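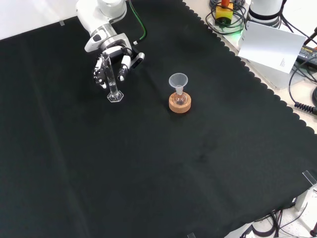 Measuring cylinder, round flask and cork ring on the black cloth.

Wanted: noses. Posted November 7, 2025

Hello! I'm Kanyarat Meesuk and I'm looking for 20 people to come and smell things with me in December. No experience needed, no special talent, and you really don't have to be the sort of person who can tell a rose from a geranium with your eyes shut (I get those two muddled all the time, and I've been at this for years).

The project is called Tevano and the idea is to collect the everyday smells of Ratby, write them down in the words people use for them, and then try to make a few of them up as scents you can sniff out of a bottle. I don't mean nice perfumes. I mean wet coats on the bus, the inside of a grandad's shed, chip paper, the school hall on the first day back with the floor polish still strong. The list has 100 smells on it at the moment and I'd love you to argue with it.

I started this after clearing out my mum's flat. There was a tin in the kitchen drawer that had held tamarind sweets once, and I opened it and I was seven years old, standing on a plastic stool, being told to leave the mortar alone. It floored me. I tried to explain it to my sister on the phone and I didn't have a single word that worked. "Sour" and "brown" was as far as I got. She knew exactly which tin I meant, mind you.

So that's where you come in. I can mix things, I can keep a tidy notebook, but I grew up with one set of smells and most of Ratby grew up with another. When I say something smells like a launderette, you might say no, that's Sunday ironing, and then we have something to talk about.

What you'd be doing

There are three sessions, all in the upstairs room at Rirneo, all in the evening, with tea and biscuits halfway through. Please try to come to all of them if you can, as they follow on from each other.

In the first we just talk and sniff. I'll pass paper strips round and you write down whatever comes into your head, even if it's silly, especially if it's silly. A name, a place, a colour, a telly programme. You don't have to read yours out.

The second is the one I'm most excited about. Bring something from home that has a smell that matters to you – a scarf, a jar, a book, a bar of soap, a bit of old rope. It goes back home with you at the end of the night, I promise. We'll go round the table and have a proper nose at each other's things.

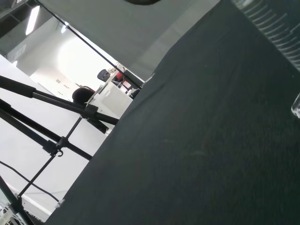 Reading the first notice made me a bit nervous, one reply said, as I lost most of my sense of smell a few winters ago and it has come back patchy, with coffee all wrong and onions worse. Would I just be in the way?

No! Please come. I wrote back the same evening to say so, and I'm saying it again now for anybody else in the same boat. If coffee smells of burnt rubber to you then I want that written down next to everyone else's coffee. People whose smell is weak or odd or slow are very welcome, and so are people who remember smells better than they can pick them up now. I'll have the printed list to hand for anyone who would sooner work from memory.

The third session is when you try the blends I've made from your notes. I make them up in small amounts, in alcohol, and I measure everything, as a drop too much of the smoky stuff and the whole thing turns into a bonfire. I'm fussy about clean glass too. You'll be asked to be blunt. My first go at "library radiator" was described by my own husband as "feet", and he was right, so you can't hurt my feelings.

Who I'm after

Anyone over eighteen who lives in Ratby now or used to. I'd like a good mix of ages, and I'm very short of people who worked nights, worked outdoors or worked in kitchens. If you came here from somewhere else, whether that's the next village or the other side of the world, I'd love to hear what the place smelled like when you first got off the bus. You can take part in whatever language the word comes to you in and we'll sort out the English afterwards (or not bother, some of them are better left alone). 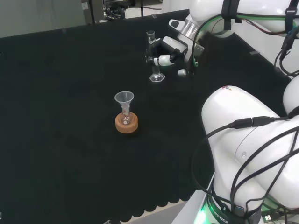
I'm also keeping a couple of chairs for pairs: a mother and a grown-up son, two old workmates, neighbours who have shared a wall for years. Pairs tend to squabble over the details and that's where the good stuff is. Put both names on the one message if you're coming as a pair.

Please don't come if you have asthma that is set off by scent, or if strong smells give you bad headaches. I'll air the room between rounds but there's no way to do this without smells hanging about. The same goes if you're expecting and everything turns your stomach just now – write me your memories instead and I'll put them in the notebook with the rest. And on the night, no perfume or aftershave, please, and go easy on the hand cream.

What you get

A £20 voucher for Wattanapong for each session you come to, to spend on whatever you fancy (the lime leaves are very good). Tea, biscuits, and something warm to eat at the last one. You also get a small bottle of whichever blend you like best, or whichever one you hate most, if you want to play a trick on someone.

Your words will go into a little printed book in the new year. You can have your name in it, a made-up name or no name at all. I'll show you your bit before it's printed and you can cross out anything you've gone off.

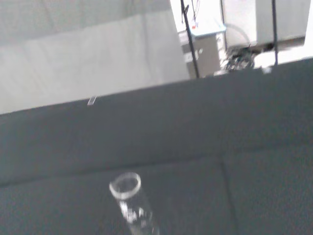
Getting in and getting in touch

Rirneo is up one flight of stairs, and there's a lift round the back that needs a code, so tell me if you want it and I'll meet you at the bottom. The room is warm but the stairs aren't, so keep your coat on till you're up.

To put your name down, leave a note for me at the counter in Wattanapong or text TEVANO to 3838. Tell me your name, the best way to reach you, and one smell you'd like to have back. Just a line will do. The best one so far is "the cupboard where the hoover lived", and I've thought about it every day this week.

I'll answer everybody. If the chairs go quickly I'll start a waiting list, and I may run the whole thing again when the weather's warmer and we can do cut grass properly.

Kanyarat

PS If you have an old bottle of vinegar shampoo at the back of a cabinet, any make, any age, please don't throw it out before I've had a sniff.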